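Office chair against a white wall – black marks

Madalena Q
Hello all. We rent a small office, white walls, light wooden floor, and the tall black chairs stand against the wall when they are not in use. After one winter the paint behind them has dark rubbed lines. The landlord (Harker) wants the walls clean when we leave in March. Do I wash it, or do I paint? 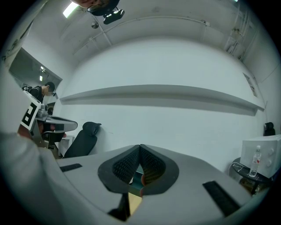
I have tried a damp sponge on one small part. The grey went away but the paint became a little shiny there, and now I am afraid to continue.

orest_ch
Shiny means you rubbed too hard on matt paint. Wash very softly with a drop of dish soap, then leave it until the next day before you judge.

Silvana F.
I don't agree with Orest, sorry. On cheap matt paint even soft washing leaves a spot. Paint the whole wall from corner to corner. One wall took me 6 hours with the drying.

orest_ch
Six hours for a few lines from a chair! Try the soap first, the paint will still be in the shop tomorrow.

maiara_s
Whichever you choose, the chair will do it again. We screwed a flat wooden rail to the wall at the height of the backrest, about 8 cm wide, painted white. Ask the landlord before you drill.

Madalena Q
Thank you. Drilling is forbidden in our contract, so no rail. I will try the soap behind the small white cabinet, where a bad spot will not be seen.

Silvana F.
Good place for a test. Use a white cloth, a coloured one can leave its own colour.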